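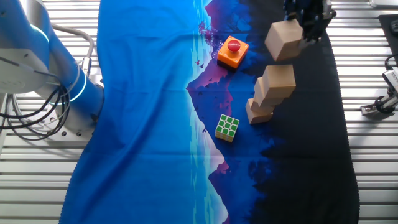
Why do wooden blocks lean when they are stacked on a printed fabric mat?
Soft cloth on an open or slatted top gives unevenly under the bottom block, and any wrinkle under one edge tilts everything placed above it.

Ticket 1788
Product: Londeck landscape mat, printed fabric, hemmed
Also in use: Irnier plain wooden blocks
Category: Surface / flatness
Opened: 7 July 2022
Status: Closed, workaround accepted

Reported problem
Mat will not lie flat on a slatted metal table. Soft wrinkles remain across the print and the hem on the dark side is wavy. Block stacks drift out of line as they go up. Customer asks whether the mat or the blocks are at fault.

Log entry 1
Asked customer to check the blocks first. Two faces of each placed together on a sheet of glass and turned through all four positions. No rocking reported. Blocks ruled out.

Log entry 2
Asked how the mat had been stored. Reply: folded, in the Fikmont drawer unit, since June. Folding sets creases in this cloth. The care sheet says to roll it, print side out. Customer did not have the care sheet; copy sent.

Log entry 3
Customer pressed the mat from the back on low heat through a cotton sheet, 5 minutes to each section. Long creases reduced. Small wrinkles came back within the hour. Hem unchanged. 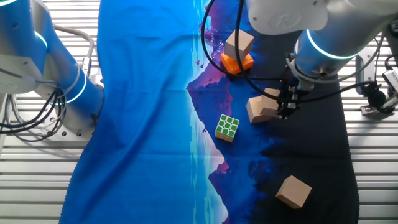
Landscape mat with wooden cubes, puzzle cube and one cube stacked on the orange block.

Log entry 4
Queried the hem with Demissie (finishing). Their answer: the wave comes from the stitching pulling the cloth in and will not press out. It does not affect the middle of the mat. Not treated as a defect unless the stitching is open. Customer confirms stitching is closed all the way along.

Log entry 5
Suggested a rigid board between mat and slats. Customer cut a piece of hardboard to suit and smoothed the cloth outwards from the centre by hand. Lean on a stack of three measured before and after with the same blocks in the same order. Before: top block out of line by more than half its width. After: small offset, attributed to placing.

Notes for similar tickets
Do not advise tape on the printed side. It lifts the dark colours first.
Do not offer a replacement for a wavy hem alone.
Loose items left on the mat overnight will mark the pile. Clear it before rolling.
Hardboard offcuts in the 200 size are too small for the full mat and leave a ridge at the join. One piece only.

Resolution
Board fitted, mat to be stored rolled. No parts sent. Total handling time 58 minutes. Care sheet to be added to the mat packaging, request passed to Londeck stock.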